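Wulirham Community Boards > House and Home > Floors, Walls, Ceilings

Topic: Refinish or replace? 19 year old oak floor, going in circles

porchlight_deb
Wednesday, September 5, 2018

Hi all, longtime reader, not much of a poster. We bought our place in the spring and the downstairs is all red oak strip, put down when the house was built, so it's 19 years old now. The finish is gone in front of the kitchen sink and down the middle of the hall, and there's a gray patch by the back door where I think somebody's dog had a water bowl for a very long time. Everything else is just scratched up and kind of orange.

I got a quote for sanding and three coats of finish and it came to $3,839, not including moving the furniture. My husband thinks that for that money we should rip it all out and put down the Luvwood click planks they have at Matar, which he saw in the display by the paint counter and has been talking about ever since. I want to keep the oak. We've been having this conversation for a month and I'd love some outside opinions before October, when my in-laws come and stay for two weeks!

sawdust_and_coffee
Keep the oak. Keep the oak keep the oak keep the oak.

Solid strip that age has probably been sanded once, when it went in. You've got several more sandings in it. That quote doesn't sound crazy to me either, depending on the square footage. What are we talking, the whole downstairs?

porchlight_deb
Whole downstairs minus the bathroom and the laundry room. Living room, dining room, hall, kitchen.

grumpytiler
I'll be the one to disagree. Wood in a kitchen is a pain. I had it for years and every drip was a little heart attack. If the boards in front of the sink are already worn through to bare wood then water has been getting in there, and sanding won't fix boards that have cupped. Lay a straightedge across them and see if it rocks. If it does, I'd do the kitchen in something else and keep the oak everywhere else.

sawdust_and_coffee
You can replace a few cupped boards, grumpy. Any decent floor guy can lace in new ones. Red oak strip is the easiest thing in the world to match.

grumpytiler
Easy to match the species, sure. Matching the color next to 19 years of sun is another story.

sawdust_and_coffee
Which is why you sand the whole thing afterward!

mrs_halfdone
I have the Luvwood in my basement so maybe I can help with that side of it. It's fine. It looks nice, it was easy to put down (we did it in a weekend with my brother), and it doesn't care about spills. But it has a hollow sound when you walk on it in shoes, and I don't love it. For a basement, great. I wouldn't tear out real oak for it, and I say that as somebody who likes the stuff.

Also please price the tear-out. Those strips are nailed every few inches and they come up in splinters. We did one bedroom that way and I was picking staples and nails out of the subfloor for days. The dumpster alone was $184 and that was the small one.

porchlight_deb
Oh, that's really useful, he hasn't figured in a dumpster at all. His number for the planks is roughly $4,000 and I'm pretty sure that's just planks and underlayment.

Did the straightedge thing with my level just now. Hall is flat. In front of the sink three of the boards have a tiny bit of rock to them, like you could slide a business card under one end.

grumpytiler
A business card isn't bad. I'd let that dry out before doing anything. Fix whatever is dripping, put a fan on it, look again in a few weeks. I take back maybe half of what I said.

old_linseed
Has anybody asked about doing it yourself? I rented a drum sander for our upstairs and it came out lovely except for one dip in the doorway where I stopped to scratch my nose. You can't ever stop moving with a drum sander. The orbital kind with the square pad is slower but much more forgiving, and if all you're taking off is old poly and scratches it'll get there. Plan on a whole lot of paper. And do the edges first, while your back still works.

For the finish I used Hornora, the satin water-based one. Goes on white like milk and dries clear, and it won't give you that orange look. Two hours between coats if the windows are open. My wife has a nose like a bloodhound and she was fine sleeping at home that night.
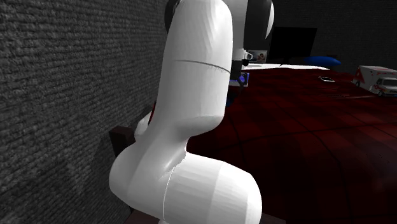
The gray patch is the one thing I'd be careful about. If it's just gray, that's weather and water and it'll sand out. If it goes to black around the nail heads, that's iron reacting with the oak and it goes deep. You can try oxalic acid on it after sanding (gloves, mask, rinse it well, read the tub). I got maybe three quarters of mine out and put a door mat over the rest.

sawdust_and_coffee
Seconding the oxalic acid, with the gloves. I'd hold off on oil for the top coat if she wants to get away from orange, so agree there too. I do think water-based wears faster in a hallway, though. I'd do four coats there.

old_linseed
Mine's had three coats and two teenagers and it's holding up.

mrs_halfdone
Deb, whatever you pick, ask for the satin or the matte. Gloss shows every single crumb. I learned this in our dining room and I'm still mad.

porchlight_deb
You guys are great, thank you. I read most of this out loud over dinner. The dumpster got a long silence - then he asked what a square pad sander rents for, so I think we've turned a corner. It wasn't black around the nails, by the way, just gray, I went and looked with a flashlight.

Plan for now is to fix the sink drip (it was the sprayer hose, of course), run the fan, and do the living room ourselves as a test. If we wreck it I'll call the guy with the quote. In-laws can have the upstairs.

grumpytiler
Practice in a closet first.

old_linseed
Yes! Closet first. And vacuum, wait an hour, and vacuum again before you open the finish.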